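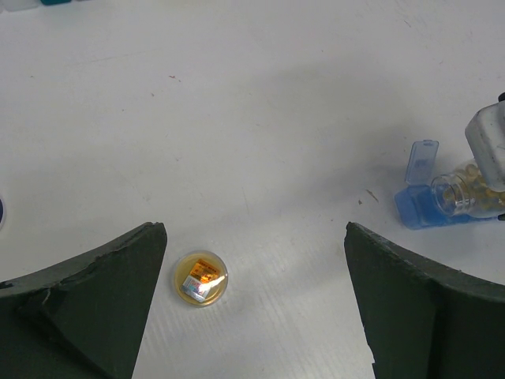

When the pill-sorting arm drops the jar: bench tips for people who were told it wouldn't

Posted 22 December 2020 by the Barura Bench Notes desk

Back in July we wrote up the two-arm setup from Plirico as a kit for filling a weekly pill organizer at home, and we were lukewarm. The mail we got said we were too hard on it. We have now had it on the bench for long enough to have a proper fault, so we can be harder.

The fault was a dropped jar. One arm was meant to hold the jar steady while the other reached in. The hold slipped, the jar rolled, the lid was already off, and capsules went across the table, over the rail and down the gap at the front. No alarm sounded. The arm without a jar went on reaching for one, politely, until somebody pressed stop. The log showed code 805, and the manual defines that as "task incomplete." We would have called it something else.

If you own one of these, or are thinking about it, the tips below are what we do now. They apply to any small arm asked to handle small containers.

1. Don't trust it with real medicine

We put this first on purpose. A machine that can drop a jar can also put two capsules in one compartment and none in the next, and it will report both jobs the same way. Run it on dummies for as long as you like. If the pills matter, fill the organizer by hand, in good light, and check it against the label. It takes less than 20 minutes and you'll have done it properly.

The sales page talks about "peace of mind." We couldn't find the part of the manual that explains what the arm does when it has lost count.

2. Check the finger pads before anything else

Our drop came down to worn pads. Soft coatings on gripper fingers fray and chip at the edges first, and the edges are what touch a round jar. Run a fingertip along the inside of each finger with the power off. If it feels ragged, or if one side feels slicker than the other, change both. Changing one gives you an uneven pair, and the jar will turn in the grip.

Plirico says the pads are good for 800 grips. Ours let go well short of that. We now swap them at 200 and grumble about the price. Peixoto sells a sheet of plain rubber you can cut to size, and it holds clear plastic better than the factory pads did — though it sheds a bit for the first few runs, so keep it away from anything you plan to swallow.

3. Wipe the jar, then wipe it again

Smooth round plastic is about the worst shape you could hand to a pair of flat fingers. Add a little hand cream and you may as well butter it. Wipe jars and vials with a cloth and rubbing alcohol and let them dry before they go on the table. Do the pads too.

Labels are a nuisance. A label with a lifting corner can catch on a pad, and when the finger opens the jar goes along with it. Press corners down, or peel the label off and keep it somewhere safe with the date. On a real prescription, don't peel anything. See tip 1.

4. Pick which arm holds and which arm works

Two grippers on one jar sounds safer than one. In our experience it's where most of the trouble starts. Each arm has its own idea of where the jar is, and if those ideas differ by the thickness of a coin, one arm ends up pushing while the other pulls. The jar pops out like a wet bar of soap.

Have the holding arm grip low and stop moving completely before the other one comes near. In the Plirico software there is a setting called "cooperative hold" that lets both arms adjust at once. Turn it off. It was on when we had our drop, and we've had no drop of that kind with it off, for whatever one bench is worth as evidence.

Also set the grip force by trial. Start low, raise it until the jar stays put when you nudge it with a pencil, and stop there. People crank it all the way up after a slip, and then they crack the vial.
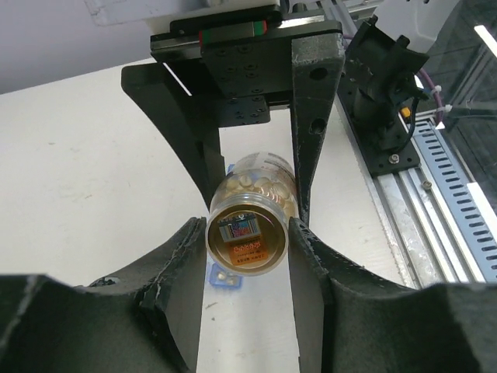

I think you're blaming the wrong thing, one reader wrote to us after the July piece. The arms are fine. Put the jar in a fixed cup screwed to the table and you only need one gripper, so there's nothing for the two to argue about.

We tried it and it does help. A shallow cup with a rubber ring, fastened down, takes the holding job away from the machine altogether. It does leave you wondering what the second arm is for, and we put that to the Plirico help desk. They sent us a link to the sales page.

5. Keep the lid question simple

Small snap lids on organizers are fiddly for people with good hands. The arm sees an open lid as an obstacle or doesn't see it at all. Ours would sometimes nudge a raised lid on the way past and shift the whole organizer, and after that every compartment was a little off from where the software believed it to be.

Open the lids you need before you start. Fix the organizer down with a strip of removable putty at each end. If it gets bumped, stop and set it up again from scratch. There is a "resume" button and we don't recommend it.

6. Clear the table of everything that isn't in the job

Spare caps, the little box you were using earlier, a screwdriver, your coffee. We leave things lying near the work like everybody else, and a loose vial will roll right under a gripper coming down. The arm won't go around it. At best it stops. At worst it presses down and carries on pressing until the motor complains.

A clean surface also makes it easier to find what fell. After our drop we were still picking up strays the next morning, and we never did find out whether we had them all.

7. Look after the cables

Cables that loop along a moving arm need slack, and they need to be tied to the arm at short intervals so the slack stays where you want it. Too tight and the connector works loose when the arm reaches out. Too loose and the loop drags across the table and takes the organizer with it. Move each arm by hand through its full reach with the power off and watch the cable the whole way.

Snip zip tie tails flush. They catch sleeves.

8. Know where stop is, and test it

Test the stop button at the beginning of every session, with an arm moving and nothing in its grip. Ours worked, but slowly: the arm finished its current move before it halted. That is a strange choice for a stop button. We've since put the whole bench on a switched power strip within reach of the chair.

Be aware that cutting power may open the grippers, or let the arms sag. Find out which yours does before there's anything under them. Keep fingers out from between the jaws even when the thing looks idle, and keep children and pets out of the room. Dropped capsules are exactly what a dog will clean up for you.

9. Watch it

We know. The whole point was that you wouldn't have to. But both times something went badly wrong for us, somebody had gone to answer the door. Until it can tell the difference between a full jar in its fingers and no jar at all, it needs a person in the chair. 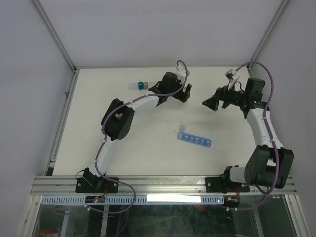
Two arms on the bench, with the pill organizer between them.

After a spill

Power off first. Sweep toward you with a soft brush, including along the rail and down in the cable tray, where small things like to settle. Throw out whatever you pick up. Don't tip it back in the jar, even if it looks clean, and don't let the machine "re-sort" it.

Then write down what happened while you still remember: which arm, what setting, how old the pads were. The log won't tell you. Ours had one line in it.

Would we buy it again? For tinkering, perhaps, at half the price. For a relative's medicine, no.

Comments (4)

Guest: Mine gives 805 when it has done everything right, too. Help desk told me to update. Updated, same code. I've stopped reading the log.

Reader in Skudosberg: You're a bit unfair on cooperative hold. With fresh pads and a square bottle it works all right. I agree it's hopeless on round jars, and I don't have any square ones left, so I suppose that comes to the same thing.

Guest: Does the Peixoto rubber leave marks on clear plastic? The stuff I used before left gray smears I couldn't get off.

Barura Bench Notes: Slight smears for us, and they came off with rubbing alcohol. Try it on an empty vial first.

This site uses cookies to remember your settings and count visits. By continuing to read you accept this. Manage cookies | Accept

Get Bench Notes by email once a month. Unsubscribe whenever you like.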